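Emrys Bellis got the cable job because he had been slow at the cup job, and the people who ran the floor at Brernix had decided that slow was what cables wanted.

The count for the week was 463 good episodes. An episode was one coil, picked up off the table and put in the bin, with both arms back at rest at the end. If the coil came apart in the air, you threw the episode out. If you bumped the lamp, you kept it, so long as the lamp stayed up. Fulgencio Valdovinos had written these rules on a sheet of paper during his first month and they had not changed much.

"Who coils them?" Emrys asked.

"You do," said Fulgencio. "Before every run. Don't make them nice. If they're all nice, it learns nice."

So Emrys coiled cables. He coiled them tight and he coiled them fat, with the ends up, with the ends under. He tossed one from a step back to see how it would land. Then he took hold of the controls and drove the arms, and the arms went where his hands went, a little behind.

White was easier than blue. He had no idea why. The blue ones were the same length, out of the same shipment from Statex, and they slid out of the grippers two times in five. He mentioned it to Fulgencio, who was eating a sandwich at the next station with his headphones around his neck.

"Write it down," Fulgencio said.

"Where?"

"There's a notes field."

Emrys had not noticed the notes field. He scrolled back through the old episodes to see what other people put in it. Most had put nothing. One operator, signed in only as Grímsdóttir, had filled it every time. *Went in from the left. Should have gone in from the right. Hand tired. Second try better than first.* There were 2552 of these. She had done towels and spoons and, for most of one winter, a single drawer.

"Is she still here?" he asked.

"She went to Grornness. They do kitchens."

He read her notes at lunch. On the towel job she had written, *I wait too long before closing. It will think waiting is part of it.* He watched that episode. The gripper came down over the towel and hung there, open, for a good two seconds, and then closed. He opened one of his own from the morning and saw the same wait, only longer.

In the afternoon he tried to stop doing it. He came down and closed at once, and missed, and came down and closed at once, and missed. By four o'clock he had 52 good ones and a stiff neck.

"You're rushing," Fulgencio said.

"I was trying not to hesitate."

"What's wrong with hesitating?"

"It copies it."

Fulgencio put down his coffee and looked at the playback for a while. On the screen the left arm dropped, grabbed at the table beside a coil, and rose with nothing.

"It copies that too," he said.

The trained version came back from the big machines two days later. Fulgencio loaded it and told Emrys to put his hands in his lap. The right arm moved first. It went out over a white coil, lowered itself, and stopped with its fingers open. Emrys counted under his breath. Then it closed, lifted, and carried the coil to the bin, one loose end swinging.

"That's you," Fulgencio said.

"The waiting is."

"Sure. It got the cable, though."

Emrys opened the notes field and typed, *Waits before closing. So do I.* He deleted the second part, then put it back. He took the coil out of the bin, shook it loose, and wound it again with the ends sticking out the other way. Fulgencio asked if he wanted to go home. He said he would do one more set – the blue ones still bothered him – and began laying them out.
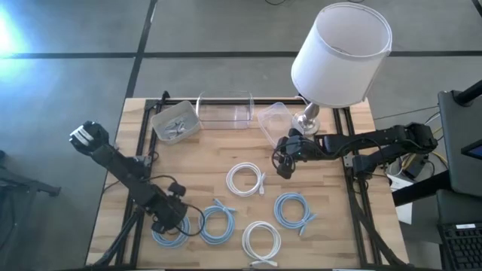
## The Blue Ones

He stayed until seven. The left arm dropped three coils in a row and held on to the fourth, and in the notes field he wrote, *Went in from the left. Better.*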